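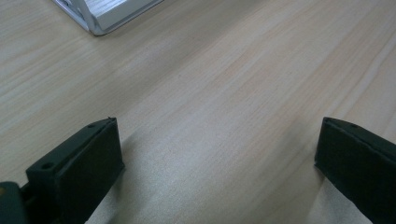
Sedier, a statistical software and consulting firm serving clinical trial sponsors, has released Odard 4, a new version of its platform for planning and running blinded data reviews in mid-size and late-stage studies. The release adds tools for tracking missing data while a trial is still enrolling, and it replaces the separate report builder that customers had been using since the first version. Reviews of this kind have long been done with printed listings spread across a pale wooden table and a statistician going through them by hand. Odard 4 puts the same listings, the query log and the draft analysis plan in one place, with a record of who changed what and when.

The new version is available to all current license holders at no added cost. New customers can request a trial license through their account manager.

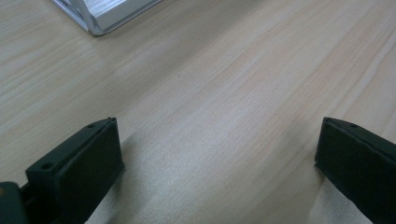
**By Wilma Rennie, Sedier Communications**
11/13/21

Missing data is a common problem in long trials. Patients move, skip visits or stop taking the study drug, and the trial team often doesn't see the full pattern until the database is close to lock. By then there is little to do except pick a method for handling the gaps and defend it.

Odard 4 checks for missing visits and missing endpoint values each night. It sorts them by site, visit and reason, without showing treatment assignment. Study teams can set their own limits for each endpoint, and the software sends a notice when a limit is passed.

Sedier tested the release with Bidstead, a contract research group that runs respiratory and heart studies. Bidstead used the software on a 400-patient trial with 87 sites. During the test period the nightly checks raised 179 notices. Bidstead's data managers closed most of them by contacting the sites, and the rest were passed to the medical monitor.

The release also includes:

- A library of 14 table shells for disposition, exposure and protocol deviations
- Multiple imputation under several stated assumptions, with the random seed saved in the output
- Export of the full review record as a PDF or a plain text file
- A read-only role for outside auditors

Odard 4 works with Niven, Sedier's randomization system. Sites that use both products no longer need to load the subject list twice. Treatment codes stay in Niven and are not passed to Odard until the unblinding form has been signed.

Customers on Odard 3 can move open studies to the new version or finish them on the old one. Sedier will support Odard 3 through April. Validation documents for the new version are posted on the customer portal, along with release notes and a list of known issues.

**Media contact:** Wilma Rennie, Sedier Communications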